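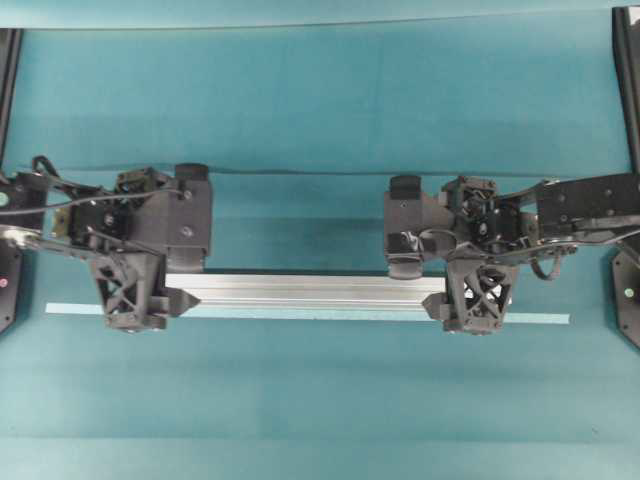

Hamdia Worku wants the two arms to stop sharing one close command. Her comment on my last entry was that a single command hides which gripper arrives first, and that we will keep blaming the planner for something the servos are doing. She would also like the raw positions logged at contact and not only the commanded ones. Both points accepted. Plan for the day changed accordingly.

June, Sunday session
Bimanual pick, rail task, Leretow entry

Present: Thảo Hoàng on the console, me on the bench and on this notebook. Hamdia remote, reading the log as it came in.

Goal

Approach the grooved rail from both ends, close both grippers, lift level, hold, set down. No regrasp allowed under the Leretow rules. The rail lies across the work surface between the arm bases, parallel to the pale strip on the cloth, and both arms come in from their own side. Wrist orientation is mirrored in software, so any error in the mirror shows up as a yaw on the rail as soon as it leaves the cloth.

Configuration at start

Controller: Stasiv, club branch, with the split close patch applied before power-on.
Planner: Iltix, default smoothing, collision margin unchanged from last session.
Hover height before descent: 40 mm above the top of the rail, both sides.
Left wrist neutral: 2,074 counts. Right wrist neutral: taken from the mirror, not measured. See below, this was a mistake.
Close current limit: 225 mA each side.

Morning

Homed both arms twice. Left repeats well. Right comes back slightly short on the wrist joint after a cold start and is fine afterwards. Have written this down before and will write it down again until the coupling is changed.

First lifts used the old shared command, for a baseline. Rail came up nose-down on the right every time. The log shows both commands leaving together and the right gripper reporting contact late. I had always put this down to the approach path being longer on that side. Thảo swapped the paths and the delay stayed with the right gripper, so the path is cleared.

Switched to the split command. With independent closes the left can be held back until the right reports contact. The lift is better. It is still not level. The remaining tilt is constant in direction and does not depend on speed, so it looks geometric.

Note for whoever edits the config next: the split patch reads the current limit from the arm block and ignores the global one. I changed the global value and wondered for far too long why the grip felt the same. The global entry should be removed or made to raise an error. Thảo has opened an issue.

Checking the mirror

Measured right wrist neutral with the square against the lower link. It disagrees with the mirrored number by 2 degrees. The horn was refitted in the spring and whoever did it (me) did not redo the offset. Entered the measured value in the right arm block and left the mirror function alone, because the mirror is correct and the hardware is what moved.

After the correction the fingertips meet the rail at the same height on both sides, as far as I can judge with a feeler. Lift is level to the eye. Hold is steady. Set-down leaves a small sideways shift which Thảo attributes to the left gripper opening first, now that the opens are split too. I had not intended to split the opens. The patch does it regardless.

Lateral position

With the tilt mostly gone, the next error is where the finger crosses the rail's width. The rail is symmetric enough that a grasp off the middle still lifts, then rolls during the hold. We took to using the edge of the rail and the seam in the cloth as references for the close view: the seam does not move when the arms do, provided no one leans on the table. Finger position against the seam is read before descent, with the finger still well clear of the rail's centre, and the planner then adds the remaining travel.

Reading it by eye is good enough to catch a gross offset. It will not do for tuning. The cloth creases, and the seam drifts with it when the cover is pulled tight again, so a reading is only valid for the session in which it was taken. Do not copy today's lateral offset into the shared config.

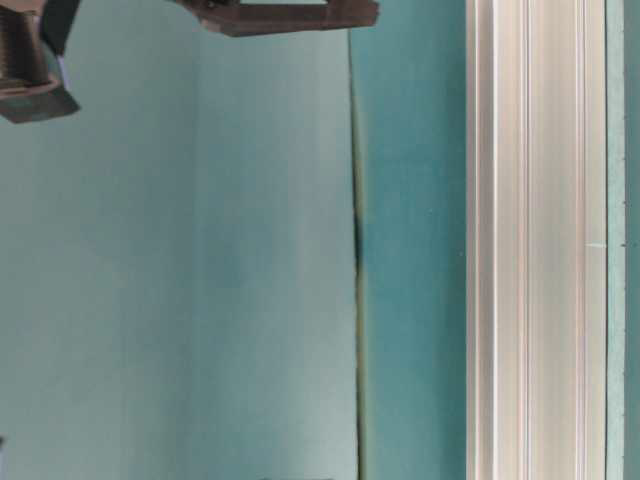

Latency

Contact report to lift command is around 40 ms with logging on. Hamdia asked for the same measurement with logging off. We could not see a difference we trusted, so logging stays on.

Iltix replans on every contact event. With split closes there are two events per pick, and the second replan sometimes lands after the lift has begun. The arms then pause just off the cloth and carry on. The rail is not dropped, but the pause will cost time at Leretow. Thảo has a version which suppresses the second replan if both contacts fall in the same window. Not tested on hardware. It passes in simulation, where both grippers close perfectly together, so that says very little.

Faults

Right arm cable loop below the link touched the cloth on one low approach. No snag. Raised the tie point and reran at the same height, clear. The loop needs slack for full wrist travel, so do not shorten it.

One overcurrent trip, left gripper, when I restarted Stasiv with the rail still held. My error. Release before restart. I have put this in the start-up notes on the Hanitport page as well.

Carried over

Order a new wrist coupling for the right arm.
Rejoin the open commands in the split patch, keep the closes separate.
Test replan suppression on hardware, slow speed first.
Fixed lateral reference that is not part of the cloth. Thảo suggests a stop screwed to the table edge.
Repeat the level check after a cold start, before anyone touches the offsets.

Arms parked and powered down, config pushed to the club branch except for the lateral offset. Hamdia has the contact logs and will plot left against right before the next session.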